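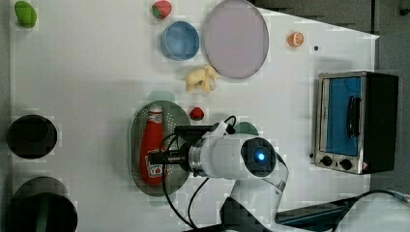
What is a toaster oven?
A toaster oven is a small electric oven with a door at the front, which stands on a table or worktop and is used for toasting bread, warming food and baking small amounts.

Toaster oven

A toaster oven (also mini oven, tabletop oven) is a kitchen appliance which combines the work of a toaster and of a small oven. The food lies flat on a rack or a tray, so open sandwiches, cheese on toast and pieces of fish can be cooked in it, what is not possible in a toaster with slots.

Construction

The body is usually a metal box with a glass door. Heating elements are placed above and below the rack. In most models the user sets the temperature with one knob and the time with another, and a bell rings at the end of the time. A crumb tray can be pulled out at the bottom. Some larger models have also a fan, which moves the hot air around the food.

Use

Typical dishes are toast, small pizzas, baked potatoes and reheated bread rolls. Banana halves and orange slices can be baked in it as a dessert, and a green pepper can be grilled under the upper element until the skin becomes dark. Strawberries give much juice and are better baked in a dish with a rim. Ketchup with sugar in it burns quickly under the grill, therefore many cooks add it at the table.

Dishes must be suitable for an oven. Plastic bowls, plates and colanders should not be placed inside, nor on top of the body while it is hot. A pot with a lid often does not fit under the upper element, even when the pot itself is small.

Placement

The appliance needs free space at the sides and at the back. The instructions of the maker Kanaan ask for 7 cm on each side. The older Skilel models had a warmer back wall and were sold with a metal spacer - this part is often missing when the oven is bought second-hand.

In small households

In his booklet Cooking Without a Cooker, Imad Tannous describes the toaster oven as the first purchase for a rented room. The booklet contains 54 recipes, all for one tray. Vernon Marchand disagreed in a review and preferred a single hot plate, as soups and rice are difficult to make in a toaster oven. Later editions of the booklet include a short chapter on covered dishes.

Cleaning

The crumb tray is emptied when the oven is cold. The rack can be washed by hand, and the glass is wiped with a damp cloth. The heating elements are not washed.

See also: Toaster, Grill, Hot plate, Baking tray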